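Posted 25 February 2020
By the Mellby House blog
Filed under: Hosting, Checklists, Keeping Things Safe
14 comments | 35 shares

My holiday let safety check, with all my scribbles

A few of you asked for the list I use when I walk round the flat between seasons, so I've typed it up with my comments from this week's go. I do the full version twice a year, once in October when the summer guests have gone and once now, before the Easter lot. It takes me most of a morning with the radio on. If you only let a room you could be through it before your tea goes cold!

Same system as always. OK means leave it alone, WATCH means look again next time, and FIX means I don't take another booking until it's sorted.

FRONT DOOR AND STAIRS

Key safe opens and locks - OK. The dial was stiff so it got a squirt of graphite. Don't use cooking oil like I did the first year, it goes to glue.

Door opens from inside without a key - OK. Thumb-turn fitted two winters ago and I still think it's the best money I've spent on the place. I used to lie awake thinking about guests hunting for a key in the dark.

Stair carpet tight on every tread - FIX. Third from the top has lifted at the nose. I could get a finger under it, so a heel would certainly find it. Carpet man booked.

Handrail - WATCH. Bottom bracket has a bit of play. I've put longer screws in and it feels firm now, but it felt firm last time too.

Stair light, both switches - OK.

ALARMS

Smoke alarms, test button held until they shout - OK, both of them. The landing one is mains with a battery behind it, the kitchen one is a heat alarm, so toast doesn't set it off.

Carbon monoxide alarm - FIX. It beeped when I pressed the button, which fooled me for ages, but the replace-by date on the back has gone. These things wear out inside even if the battery's fresh. Go and turn yours over, please, right now if you can reach it.

Fire blanket on its hook by the kitchen door - OK. Not above the hob! Mine was above the hob when I bought the flat and I'd never have got to it.

KITCHEN

Gas check done and certificate in the folder - OK. My usual firm is Erklow and they ring me when it's coming up, so I can't forget.

Hob knobs all click off properly - OK.

Kettle and toaster leads - WATCH. Toaster lead has a kink near the plug. No bare wire, no scorching, but I've drawn a little cross on the label so I look at that one first next time.

Glasses and plates for chips - binned two tumblers and a cereal bowl.

Fridge temperature - OK.

BATHROOM

Hot tap - FIX, then OK. The thermometer said 49 at the basin, and I like it lower than that at the bath for little ones. I had the mixing valve on the bath turned down while the plumber was here for something else. It's cooler there now and no one has complained about their soak.

Bath mat suckers - new mat. The old one had gone slimy underneath and half the suckers had given up.

Shower head off, soaked, rinsed - OK. If the place has been empty I run every tap for a good while as well, windows open, and stand back from the shower while it runs.

Extractor fan holds a sheet of loo roll - OK.

BEDROOMS

Window restrictors - OK on the back room. The front room one had been unhooked by somebody and not put back, so check them after every stay, not just when you do the list.

Blind cords - OK. All on cleats, high up. I've been swapping to cordless ones as the old blinds die.

Bed slats and legs - WATCH. One slat in the back room has a hairline crack. There's a spare set under the stairs from Osovum, who made the bed, but I'd rather see whether it spreads before I take the lot apart.

Headboard bolts - OK, half a turn each.

Fire labels on mattresses and furniture - OK. I lift every cushion and look for the sewn-in label. Pillows and covers get a once-over too, mostly for split seams, and anything that sheds goes to the animal rescue.

Bedside lamps - one Raju lamp had a bulb much too strong for the shade. I swapped it for an LED and wrote the wattage on a sticker under the base.

PAPERWORK

Insurance in date - OK.
Guest folder has the address on the front page in big letters - OK. If somebody rings 999 they need to be able to read it out.
Fire plan on the back of each bedroom door - FIX. Sun has bleached the front room one nearly blank. Reprinting.

WHAT IT COST ME

Everything since last spring, counting the new carpet on the stairs, the carbon monoxide alarm, the gas check, the plumber and the blinds, comes to around £2,121. The blinds are the painful part - the alarm was under the price of a takeaway.

I keep the old lists in a ring binder and I'd say do the same. When something's been on WATCH three times running I call it a FIX and get on with it. The handrail is heading that way, I can feel it.

Next job is the loft hatch, which I've left off because I need someone to hold the ladder. 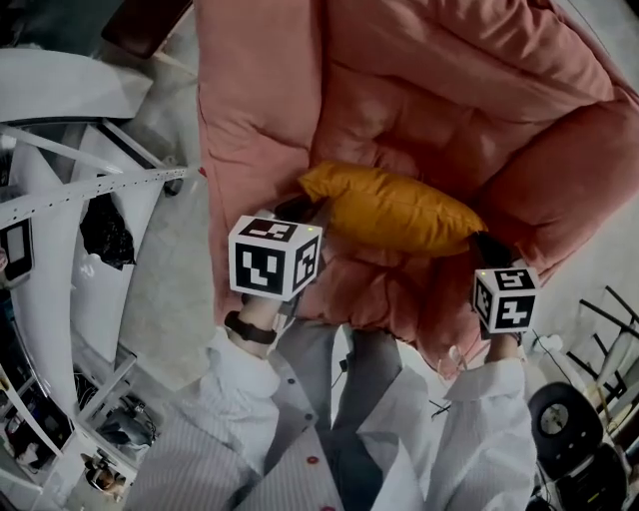
How often should I test the smoke alarms in a holiday let?

At every changeover if you can, and weekly if someone is staying for a long spell. It's one press of a button on your way out with the laundry, and I tick it off on the cleaning sheet so there's a record.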